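4. Knife and board exercise in the simulator

Do this section before you connect the real arm on your bench. You need the arm model from section 2 and the Clameo kitchen file loaded in Rundari.

4.1 Open the kitchen file and wait until all the parts are loaded.

4.2 Set the speed to 25 percent. Please do not use 100 in the first runs, also in simulation, or you will learn bad habits for the workshop.

4.3 Check the start position. The knife lies in the open red drawer, and the plate with the steak and the cutting board are on the counter.
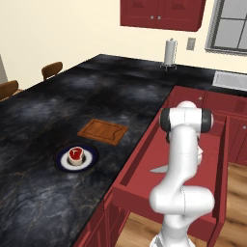 Render: Albers workshop notes / Rundari

4.4 Teach the grasp point on the handle, never on the blade. Save it as point 45.

4.5 Lift the gripper straight up until it is higher than the drawer walls. Only then turn the base joint.

Caution: The path planner does not know that a blade is sharp. On the real bench use a blunt dummy knife, and keep one hand on the stop button.

4.6 Move over the board, go down slowly and open the fingers. The knife should lie flat across the board, with the drawer empty.
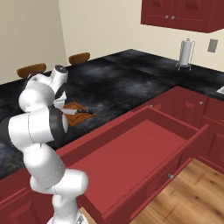 Comment from Ultik, May 11, 2019: My arm always touched the drawer wall at step 4.5 until I raised the lift height to 66 mm. Maybe you can put this number in the guide.

Note: We tried this value and it works also with our gripper - but measure your own fingers first, longer ones need more height.

4.7 Save the program under a new name. If the knife slips during the descent, go back to 4.4 and move the grasp point closer to the blade, in small steps.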